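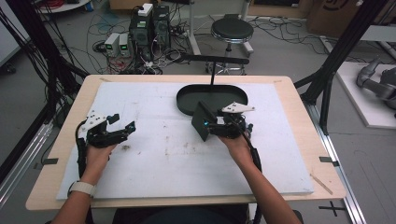 Re: [Morkomitz list] base for the jewelry stand

Search this list Go

Snežana Yordanov wrote:
> Does the T stand need its tray? Mine tips with 7 necklaces on.

Yes, keep it. Bracelets up top, rings in the dish.
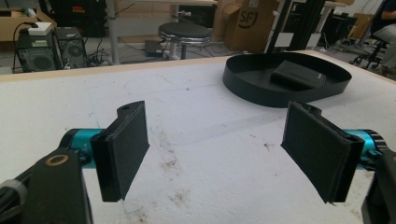 Necklaces over 10 inches drag, so hang those elswhere. The oval tray has a raised rim – small stuff stays put. Want to try my spare? Can mail it in June.

Also scrub the mat first, brown stains rub off on silver.

Yordanov order still open, 13 so far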